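Collecting Two-Handed Folding Examples with Hand-Held Grippers
Project report, 4 Jul 2026
Uchenna Akande and Kwok-wai Choi

1. Task

Our project, Kotska, trains a small policy to fold knitwear on a bed. We chose a bed over a table, as most earlier work we read used a hard, plain surface. Every example was collected by a person holding one gripper in each hand, with a camera on each gripper. No robot arm was used at this stage.

The mustard-yellow sweater was the hardest garment in the set. The knit is fine and has an open lace band near the shoulders. It was spread flat on the duvet, and the fingers were kept open until the approach was finished.

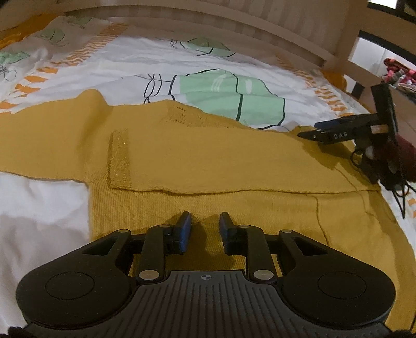
2. Procedure

One of us did the folding and the other kept the log. An example began with both grippers above the bed and ended when they were clear of the folded garment. We recorded 54 examples over two sessions. Six were dropped: five had a gap in the tracking, and in one the sleeve slipped before the first fold was finished.

We laid the sweater face-down with the sleeves straight out to the sides, and the hem nearest the person folding. The sleeves went in first, then the hem went up toward the shoulders. 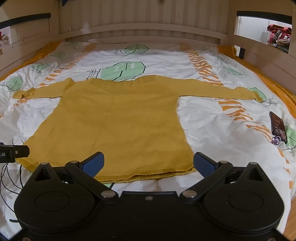 The ribbed hem took more practice than the sleeves. If the fingers closed on one layer only, the back lifted and the front stayed on the duvet. We marked those attempts in the log and kept them if the person recovered without letting go of both sides.

3. Problems

The duvet moves when the garment is pulled. We smoothed it between examples at first, then stopped, so that the later data would include wrinkles. Cables also need watching when the two grippers cross. Akande now checks them before each start.

Training on the kept examples is planned for October.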